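Thread on my small claims saga against Moltela, for anyone still waiting on a refund from them. Get a brew.

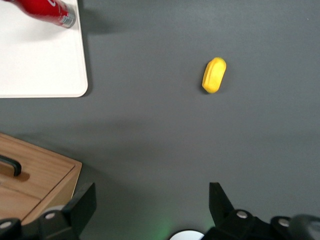
1/ I paid Moltela £800 for a fitted wardrobe last spring and it never came. They stopped picking up the phone in March, so I sent a letter giving them 14 days to pay up. Nothing back. Between that and the court forms I've had the sort of month where a red bottle lying on its side on a white tray looks like it's having a better time than me!

2/ Filing online was easier than I'd feared (I did mine in my pyjamas). Have all your emails saved in one place before you start, I kept getting logged out hunting for the invoice.

3/ Their defence, when it came, was that the contract was with Jillell, their fitters, and not with them at all. My invoice says Moltela at the top, Moltela at the bottom and Moltela on the bank details.

4/ Hearing was in a little side room, all of us round one table. I'd practised a whole speech and used maybe two lines of it. The judge mostly wanted dates. Took 30 minutes start to finish.

5/ Judgment in my favour, full amount plus the court fee!! They've got 30 days to pay. If they don't I'll be back on here asking you lot about bailiffs.

6/ A few of you have asked if Kuteck is the same people. No idea, sorry, I only looked up Moltela.

Recent posts
Parking fine appeal, round two
Has anyone used Fung for a boundary dispute?
What I wore to jury service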